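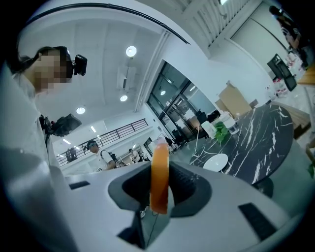 Stedier Cotton Canvas Floor Cushion, Large

Okay, so this is the one I get the most emails about, and I've rewritten this page more times than I'd like to admit. If you've only got a minute: it's a big, firm, square floor cushion with a zip-off cover, I sew the covers myself, and it will hold its shape under a grown adult. If you've got longer, make some coffee and read on.

I started making these after I bought a pretty one from a big store and found myself sitting on bare floor inside of a month. It looked great in the corner! But the fill was that fluffy stuff that's lovely in a bed pillow and hopeless under a behind. So the Stedier has two layers inside. There's a slab of firm foam in the middle, and then a wrap of softer shredded foam around it in its own inner bag, so you get a bit of squish first and then something solid. My sister calls it "the ottoman that gave up," and I've decided to take that as praise.

The canvas is Trakis, the heavier of the two weights they weave, and I won't use the lighter one again (I tried it for one batch to bring the price down and the corners went fuzzy in a season). It's stiff when it arrives. Please don't panic and send it back the first evening. Give it a couple of weeks of being sat on, or run the cover through a cold wash and let it hang, and it relaxes into something much friendlier.

Colors right now are oat, brick, pine and a washed-out navy. Brick is the one that surprises people. It looks loud on a screen and then you put it on a wood floor and it just sort of belongs there. Oat is the best seller by a mile, and yes, it shows everything. I have two at home and a dog, so I speak from experience.

Washing

Cover comes off with one long zipper along the back edge. Cold water, gentle cycle, line dry. Do not put it in the dryer. I mean it! It will shrink and you will be wrestling that foam back in like a sleeping bag into its sack. For coffee or wine, blot it first and use plain dish soap and cold water before it goes in the machine. Grease is harder. A spoonful of baking soda left on overnight gets most of it. 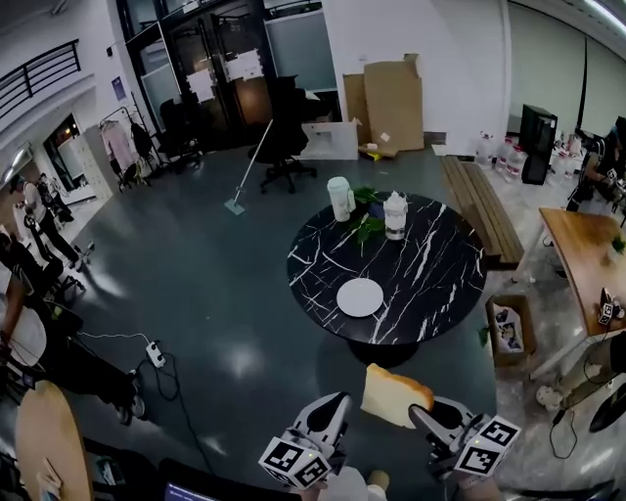 The inner bag can be spot cleaned but not soaked. If something goes all the way through to the foam, write to me and I'll sell you a new inner at cost, which comes out a lot cheaper than a whole new cushion.

Which one do I want?

I make a smaller cushion too, the Addo, and people go back and forth between them for ages. The Addo is thinner and lighter and stacks nicely in a closet, so if you mostly need extra seats when family comes over, get a few of those. The Stedier is for people who really do live on the floor: reading, board games, sitting at a low coffee table with a laptop when you should be at your desk. It's also the one I'd pick if your knees complain about getting up, as you start off a good bit higher.

If you meditate, it's a little wide for that. Some folks fold a blanket on top and swear by it. I'd point you to a round one from somebody else, and I don't mind saying so.

The numbers

Cover and inner are both included. Each side measures 700 mm (sorry, the foam supplier works in metric and I gave up converting; it's a touch over 27 inches). It ships in one box, not vacuum packed, so the box is large and a bit silly looking. Allow 4 working days for me to sew and pack it, longer in August when I close up for part of the month and go sit by a lake.

I've sent out 2,673 of these as of this update, and the zipper is the part I've had to replace most. I switched to a chunkier one from Zamdale last year and the emails slowed right down. If you have an older cushion with the skinny zipper and it's sticking, rub a candle stub along the teeth. If that doesn't do it, mail me the cover and I'll put the new kind in for the price of postage.

Spare covers are sold separately in all four colors and they fit every Stedier I've ever made, including the very early ones with the handle on the side. I dropped the handle, by the way. A few of you still ask for it back and I'm thinking about it. Swatches are free, just tell me which colors when you write.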